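Papers > Packaging and Print > Section 3

3. What people read first on a small sterile pack

I came to this question through my own kitchen drawer, where I keep a heap of first aid bits and can never find the one I want. Gunhild Østergaard and I had been arguing for months over whether the way the print runs matters as much as the size of the type. She said size, I said direction, and so we asked people.

We did the talks in April, in the back office of a pharmacy in Noltadano. Folks were handed a pack, asked to tell us what it was, and then we just let them ramble (I love this part of the job). Most went hunting for the name of the product and skipped everything else. Quite a few turned the pack in their hands before saying a word, and that little turn is what I want to talk about in this section. Figure 2 has the sort of pack I mean.
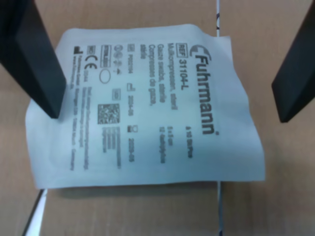 Figure 2. Paper pouch of sterile gauze swabs, with the lines of print running top to bottom.

Amanuel Demissie, who coded the interviews with me, split the answers into three groups: the turners, the tilters (head to one side, pack stays put) and the guessers. I was sure the guessers would be the younger people. Nope! They were mostly nurses and parents, people who have opened so many of these that they go by feel and color and hardly look at the words.

That ties in nicely with the older shelf study by Riis and Oddsson, who saw the same thing with tea bags — though their packs were all laid out flat in rows, and ours came straight from the hand. Flat viewing needs its own word here, as a pack on a surface gets read from wherever you happen to be standing. 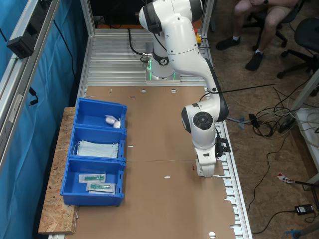
Figure 3. Work table with a flattened cardboard sheet over most of the top.

I'd still like to know what happens with gloves on, and in poor light. Gunhild wants to try bigger type first, so we'll likely do both and keep arguing.

Contact the authors | Copyright Flutero Papers | Back to top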